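Cleaning and Drying a Mattress Surface at Home
Updated 6 February 2022

The procedure applies to foam and pocket-spring mattresses with a fixed, non-removable cover. Latex mattresses and covers labeled as wool need a different cleaner and are not handled on this page. If the cover has a zipper and a care label that permits washing, remove it and wash it according to the label.

What you need

Vacuum with an upholstery head
Baking soda, 283 g
Two white cotton cloths
Spray bottle
Enzyme cleaner (the tests for this page used Cuvora, unscented)
Dish soap without dye
A fan

Step 1. Strip the bed

Remove all bedding, including the protector and any topper. Wash the sheets at the warmest setting the label allows. Protectors with a plastic backing go in on a gentle cycle and are line dried. A dryer on high heat can separate the backing from the fabric.

Step 2. Vacuum

Fit the upholstery head and set the suction to medium. High suction pulls the cover into the nozzle and can loosen stitching. Start at the head end and work in straight, overlapping passes toward the foot. Then turn and repeat across the width.

Quilted covers need a second pass along the seams. Dust and skin flakes settle in the low lines between the raised areas, and a wide nozzle rides over them. Change to the crevice tool and follow the stitching at a slow, even speed.
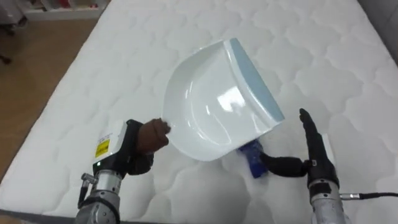

Quilted mattress top with the stitched channels exposed.

Vacuum the side panels last, along with the piping if there is any. Empty the canister before storing the vacuum.

Step 3. Treat stains

Test the cleaner on a side panel near the floor and let the spot dry fully. If the color of the fabric changes, stop and use diluted dish soap only.

For sweat and other protein stains, spray the enzyme cleaner onto the cloth until it is damp. Blot from the outside of the stain toward the center. Leave for the contact time on the bottle, then blot again with the second cloth and plain cold water. Do not use hot water on blood.

For drink stains, use a few drops of dish soap in a cup of cool water and apply the foam only.

Never pour liquid onto the mattress. Foam holds water well below the surface and takes days to release it. Memory foam is the slowest; the Niven foam mattress tested for this page was still damp at the core after 104 hours, following one careless soaking.

Step 4. Deodorize

Sift the baking soda over the whole top through a kitchen strainer. Press it lightly into the seams with a dry hand. Leave it for at least 5 hours with a window open, then vacuum as in Step 2. The powder is fine enough to clog a paper filter, so check the filter afterward.

Step 5. Dry

Stand the mattress on its side if its construction allows it. Point the fan along the surface at low speed. Do not use a hair dryer or a space heater. Replace the bedding only when a dry cloth pressed on the treated area for a full minute picks up no moisture.

Interval

Twice a year is enough with a protector in place. In humid regions, add one extra vacuuming in August.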